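Workshop Talk > General > Can a machine do my chores yet

Page 1 of 1

cullinane_hardware
My sister has decided I should stop complaining about the state of the shop and "get a robot for it." I run a small frame repair place and the chores are sweeping, putting tools back, and sorting the junk that gathers on the bench by four in the afternoon. I have 700 dollars and low expectations. Are we there yet?

rukeck
No.

stelden_steve
Define there. My robot vacuum has done the floor for three years. It has also eaten a phone charger and a sock, and it once dragged a bath mat into the hall and died on it. So my floor is clean and I walk behind the thing picking up everything it might choke on. I believe that used to be called sweeping.

I. Takács
Rukeck is being lazy as usual. Fixed jobs have been solved for decades. We have a machine at work that puts the same cap on the same bottle and it would go on doing that through a house fire. What isn't solved is the stuff on your bench, where no two afternoons are alike.
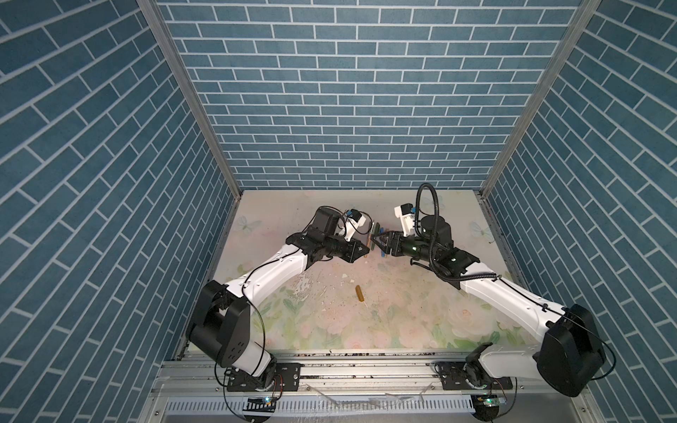

Tidying is where I'd put my money if I had to bet on the next chore to go. You don't need legs for it, or a face, or a voice that asks how your day was. Two arms bolted to a rail will do, and something small to pick up. Pens are a good test: they're thin and they roll, and there's a green one in that bunch with grippers coming at it from both sides. Put them in a cup and you've done a chore. My son is 16 and I can't get that out of him.

rukeck
I see two arms, some pens and one more amber thing lying off by itself that neither of them is going for. Also crumbs on the rail. Call me when it wipes the rail.

vviktoria
Agree with Imre on the arms, disagree on pens. Pens are stiff. Try a wet dishcloth or a fitted sheet. I timed myself on a fitted sheet last February and gave up at 20 minutes, and I have fingers.

I. Takács
Nobody can fold a fitted sheet, Viktória. You can't fail a machine for that.

vviktoria
I can and I have.

codon_dad
What does a pair like that run? Asking for a garage.

stelden_steve
More than 700, I'd guess. The last single arm I priced was 2,993 and the gripper was extra. For that I can hire the kid next door until he leaves for college.

codon_dad
Does the kid do pens?

stelden_steve
The kid takes pens.

cullinane_hardware
OK so I'm hearing buy a cup.

rukeck
Get a magnetic strip for the tools too.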